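4.2 Secondhand Scarves and the Problem of "Like New"

Sellers in Cloltdale and Selholm described 399 scarves for us in their own words. Of these, most were "like new," a phrase that covered everything from an unopened gift to a square that had plainly been through a dog. Prices followed the phrase more closely than they followed the cloth. We had hoped for a richer vocabulary of wear and were given, in the main, two adjectives and a shrug.

Color did somewhat better. Sellers of plain items named one color and stopped, while sellers of color-blocked pieces (Figure 5) tended to name their favorite and leave the buyer to discover the rest.
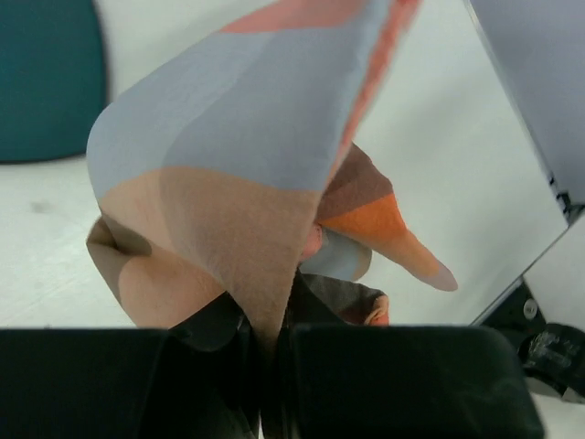

Figure 5. Thin multicolored fabric with a pale blue-gray panel and a salmon-pink band.

Abbas Kiani objected, on reading a draft, that we were asking too much of people who wanted a closet cleared by dinner, and that "like new" was best read as a greeting. We have tried to take this seriously. If the phrase is a greeting, its effect on price is harder to explain, unless buyers pay extra for manners.

The 2,670 buyer messages in the Daneshvar set offer some support for his view. Few buyers asked what "like new" meant. They asked about postage, and then they asked about it again.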